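**Morier Bench Arm, with Kitchen Task Kit**
Supplied and supported by Travach

The Morier is a small bench-mounted arm for people who need to teach a robot handling tasks and then run them over and over. It comes with a parallel-jaw gripper, a mounting plate, a power supply and the controller software. The Kitchen Task Kit adds a set of objects and written tasks, so that a new owner has something to do with the arm on the first afternoon.

We sell mostly to teaching labs and small research groups. It is a light-duty arm and is priced as one. If you need to lift castings or work beside a conveyor, look at the Alvarado range instead, or ring us and we will tell you who to speak to.

**What the arm does**

You can move it in two ways. With the hand controller you drive the gripper directly and the software records the movement. With the script editor you set positions one at a time and join them up. Most customers use the hand controller for the first pass and tidy up in the editor afterwards.

The gripper opens and closes in one line, with flat fingers. Grip force is set in software on a scale from 1 to 15. Soft items want a low setting and a wide opening, and we suggest starting at 3. Hard, round items such as tins are less forgiving and need the fingers lined up properly before they close. 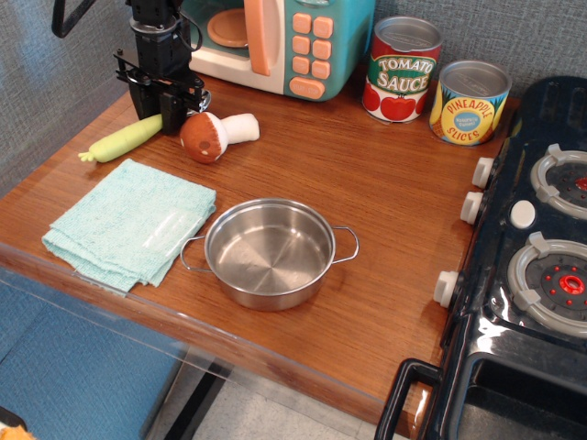

Tasks in the kit are written on cards and also supplied as text files. Each card gives the starting layout, the instruction and what counts as finished. "Put the mushroom in the pot" is one of the early ones. Later cards ask for cloth to be folded or a tin to be moved without knocking over the one next to it. You can write your own cards and the software treats them in the same way.

Replacement objects can be bought singly. Makers change their toys from time to time, so colours and printed labels may vary between batches. If you are part-way through a study and need a close match, say so when you order and we will check the shelf before sending anything.

**Setting up**

The mounting plate bolts or clamps to any flat, rigid surface. Leave the cable enough slack to follow the arm through its full travel, and check this by hand with the power off. The software runs on Windows and Linux. There is no Mac version.

Calibration is done from a menu and should be repeated after the arm has been moved or the fingers changed. Lighting makes no difference to the arm itself, but it matters if you are adding your own cameras.

**Notes from use**

Mirjana Petek ran a unit on our Hasthorpe bench from October and kept the fault log. Her main complaint was finger wear: the pads polish smooth with use and tins begin to slip. The pads now shipped are a harder compound with a cut pattern, and two spare pairs are in the box. She also found the stop button too close to the power lead. It has been moved to the other side of the controller.

Cloth is still the weak point. The flat fingers will pick up a towel by an edge if the edge stands proud of the surface, but they struggle when it lies completely flat. A thin-fingered set is being tested and has no price yet.

**In the box**

- Morier arm and parallel-jaw gripper
- Mounting plate, bolts and 2 clamps
- Controller with stop button
- Power supply (UK plug)
- Spare finger pads
- Printed manual and software licence

The Kitchen Task Kit is packed separately. Order code 637.

**Warranty and support**

The arm is covered for 3 years and the gripper for 2. Finger pads and kit objects are not covered. Repairs are done at Hasthorpe, and we will lend a gripper during a repair if one is free.

For quotations, education pricing or a bench demonstration, ask for Javiera Quezada in sales. Prices on the current list hold until the end of March 2026 and exclude VAT and delivery.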